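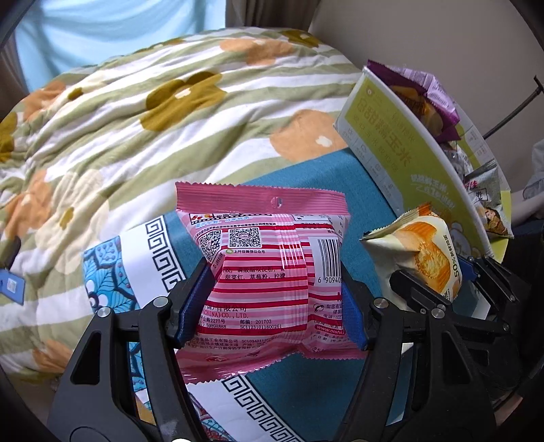
Sports Event Management, Unit 4
How host cities are chosen
Notes by Zorica Dimitriou

Read these before the seminar. The Skaltia case is at the end and you will need it for the written task.

1. Who decides

In most team sports the governing body owns the event and lends it to a host for a fixed period. The host does not buy the tournament. It signs a hosting agreement, which says who pays for what and who keeps which income. Ticket money often stays with the local organizers. Broadcast money usually does not.

The vote may be taken by a small council or by all member associations. Find out which one applies before you read any bid book, as the book is written for those voters.

2. Stages of a bid

Expression of interest. A short letter, normally not binding.
Bid registration. A fee is paid and the rules of conduct start to apply.
Bid book. Venues, transport, hotels, security, budget, legacy.
Inspection visit. Usually two or three days per bidder.
Evaluation report, then the vote.

A bidder can drop out at any stage. Most who leave do so between registration and the bid book, when the government is asked to sign guarantees.

3. Joint bids

Two or more hosts share the venues. The cost per host goes down, but some costs are paid twice: two organizing offices, two sets of police plans, two tax rulings. Questions to settle early:

- Do all the hosts qualify automatically?
- Who gets the opening match and the final?
- What happens to the schedule if one partner withdraws?

4. Case: Skaltia and Durkar

Skaltia and Durkar put in a joint bid for a 12-team handball championship. The evaluation report ran to 868 pages. The inspectors had 2 main concerns. The arena at Durkar had only one warm-up court, and the train between the cities took 90 minutes, with no late service after evening games. Durkar offered buses. The report accepted the buses and marked the warm-up court as unresolved.

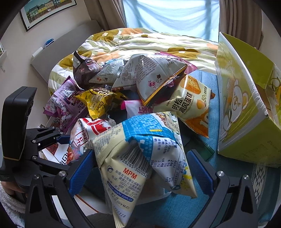 Cream-and-blue snack bag held in the blue finger pads of a hand-held gripper.

5. Written task

One page, typed. Take the position of either partner and write to the inspectors about the warm-up court. Say what you will build or rent, who pays, and by what date it will be ready. Do not argue about the trains.

Due in January, first seminar after the break. The course office is closed Jan 1, 2021.

Related handouts
Unit 3: Venue contracts and the Ronby arena lease
Unit 5: Ticketing and seat categories
Unit 6: Sponsors and the Peeters agreement
Reading list for Units 4 to 6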